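# Dusting a felty armchair (and the bits round it)

I put off dusting our grey armchair for years, on the grounds that you can't really dust a chair. Well, you can! A felty sort of fabric holds on to dust far longer than a wooden tabletop does, and going over it every week or so saves you a great deal of beating and hoovering come April.

You'll want a fluffy duster, a soft clothes brush and a dry cloth. Take the duster outside first and give it a good shake, well away from any open windows.
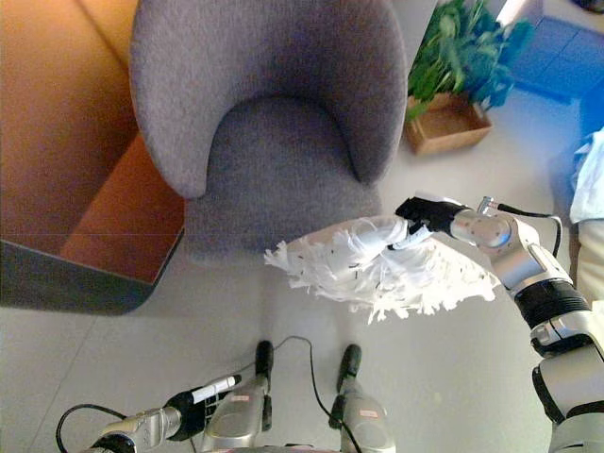

*Anas Samir*

Start at the top of the backrest and follow the curve round, one arm to the other, with light strokes all in the same direction. Pressing hard only pushes the dust into the fabric, so let the fluffy end do the work -- it should barely touch. A rounded chair like this one is kinder than a square one, as there are no back corners to fiddle with, but the crease where the seat cushion meets the back collects everything. Run the clothes brush along it, drawing the crumbs towards you.

Then do the seat itself, back to front, and let whatever comes off fall on the floor. (I used to do the tiles first. I don't any more.)

The side table comes next. A glossy wooden top shows every speck when the light is on it, so I go over it with the duster and then the dry cloth, following the edge right round the rounded corner. No polish on an ordinary week -- it builds up and goes smeary, and then you've a different job on your hands.

If you keep a plant behind the chair, wipe the bigger leaves one at a time with a damp cloth, holding each leaf from underneath with your other hand. Do the rim of the planter while you're down there.

Sweep the floor last, pulling the chair forward if you can manage it. The whole corner takes me 45 minutes with a cup of tea in the middle, and a fair bit less without.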